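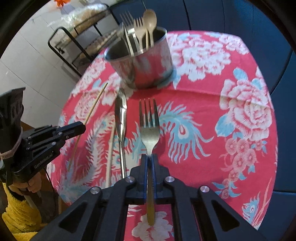
Rot, das rot bleibt: Wie Tischwäsche ihre Farbe hält

Bedruckte Tischdecken mit kräftigem Fond gehören zu den anspruchsvolleren Erzeugnissen der Heimtextilbranche. Großflächiges Rot mit hellen Blütenmotiven stellt Druckerei und Haushalt vor dasselbe Problem: Überschüssiger Farbstoff wandert bei jeder Wäsche in Richtung der hellen Partien. Ob die Ränder eines Motivs klar bleiben, entscheidet sich zum größten Teil vor dem Verkauf.

Reaktivfarbstoffe

Baumwolle wird heute überwiegend mit Reaktivfarbstoffen bedruckt. Diese gehen mit den Hydroxylgruppen der Cellulose eine kovalente Bindung ein. Ein Teil des Farbstoffs reagiert allerdings mit Wasser statt mit der Faser. Dieses Hydrolysat haftet nur schwach und muss nach dem Dämpfen ausgewaschen werden, zunächst kalt, dann nahe am Siedepunkt. Wird an dieser Stufe gespart, blutet die Ware später aus.

»Die Nachwäsche ist der teuerste Arbeitsgang, den der Kunde nie sieht«, sagt Ingrid Halvorsen, Textilchemikerin bei der Druckerei Farnley. Dort durchläuft jede Rotpartie zwei heiße Seifbäder. Anschließend wird ein Abschnitt zusammen mit ungefärbtem Begleitgewebe gewaschen und das Begleitgewebe gegen den Graumaßstab beurteilt. Unter Note 4 geht die Partie zurück.

Pigmentdruck

Die Alternative ist der Pigmentdruck. Das Pigment liegt in einem Bindemittelfilm auf der Faser und wird durch Trockenhitze fixiert. Eine Nachwäsche entfällt meist, der Wasserverbrauch sinkt erheblich. Die Lichtechtheit ist in der Regel gut, die Reibechtheit dagegen mäßig, vor allem im nassen Zustand und bei dunklen Flächen. An Tischkanten und Faltlinien zeigt sich der Abrieb zuerst. Auch der Griff wird bei hoher Farbauflage steifer.

Whitlock, ein Konfektionär mit Schwerpunkt Gastronomie, führt beide Verfahren. Einkaufsleiter Hollis Whitfield beziffert die kleinste Auflage im Reaktivdruck auf 500 Decken je Dessin. Kleinere Serien laufen als Pigmentdruck, vorwiegend auf Mischgewebe.

Pflege

Neue Decken in gesättigten Tönen werden vor dem ersten Gebrauch separat gewaschen. Colorwaschmittel enthalten keine Bleichmittel und häufig Farbübertragungsinhibitoren wie PVP, die gelösten Farbstoff in der Flotte binden. Vollwaschmittel in Pulverform sind wegen der Sauerstoffbleiche ungeeignet. Die Trommel sollte nur locker gefüllt sein, feuchte Ware nicht gefaltet liegen bleiben — ein erheblicher Teil der Abdrücke entsteht erst nach dem Schleudern.

Rotweinflecken werden mit kaltem Wasser verdünnt und abgetupft. Salz bindet lediglich Flüssigkeit. Fett löst ein Tropfen Handspülmittel, unverdünnt aufgetragen und nach kurzer Einwirkzeit ausgespült. Gebügelt wird von links, leicht feucht, bei Pigmentdruck mit reduzierter Temperatur.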